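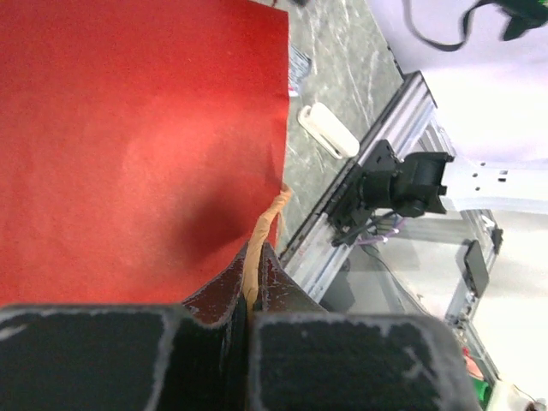

Wurham grippers, paper and thin stuff set
README, last edited September 19, 2020

Hi! This is the folder where I keep my runs comparing two sets of finger pads on the same arm. I'm the one who ran nearly all of it, with Yabsira Jemal taking over on the days when I was stuck in meetings, so if something in the notes sounds like two different people wrote it, that's why.

What I wanted to know

We had two kinds of pads on the shelf. The Torton pads are the flat, wide black ones with rounded corners. The Derese pads are narrower and a bit squishier. Everybody in the lab had an opinion about which was better for flat, flimsy things (paper, tape, card) and I got tired of hearing the opinions, so in July I started keeping score.

What's in here

There are 1330 short clips in total, all from the small wrist camera, looking down past the fingers. Each clip has a matching line in log.csv with the pad type, the item, the person running it and whether I called it a hold, a slip or a miss. A hold means the item stayed put for a slow count of five after the arm lifted. Yabsira counts faster than I do. We talked about it and left it alone, but filter by the operator column if it bugs you.

Folders:
torton_worn – pads with a lot of hours on them, pale gray showing along the rims
torton_new – same pads fresh out of the bag
derese – one set only, the second set never showed up
rejects – 81 clips where the log and the video don't agree and I couldn't sort out which one was wrong

Please don't train on rejects. I keep it around so I can go back and argue with myself.

Things you'll trip over

Red paper is a pain. When the fingers hover over a big red sheet they throw a dark, soft-edged shadow on it, and my first try at an edge finder kept calling the shadow an object. It's better now, still not great. The gray marbled tabletop is busy too, with flecks all over, and the white wall blows out pretty badly if exposure is left on auto. I locked exposure starting at session 40. Before that you get what you get.

Narrow strips are where the pads really differ. My feeling, after way too many hours of this, is that the worn Torton pads grab a strip better than the new ones do, which I did not expect at all! Bindu Arumugam thinks it's only that the worn set happened to be mounted a hair closer together. She may be right. I haven't measured it, and I'd love it if somebody did.

Also, the camera got bumped at session 47 and I didn't notice until the next morning. The angle is off by a little from there on. calib_b.json covers those sessions, calib_a.json covers everything earlier. Mixing them up gives you numbers that look fine and aren't.

Using it

Run check_log.py first. It only looks for missing files and weird labels, and it takes a minute or two. The Wildale controller settings are in settings.txt, with the grip force I used for each pad type. Go easy if you change the force, the thin card creases fast and I'm down to my last pack.

Still to do: second set of Derese pads, matte tape, and a proper look at the finger spacing. If you get to any of those before me, drop your clips in a new folder with your initials on it and add your lines at the bottom of the log.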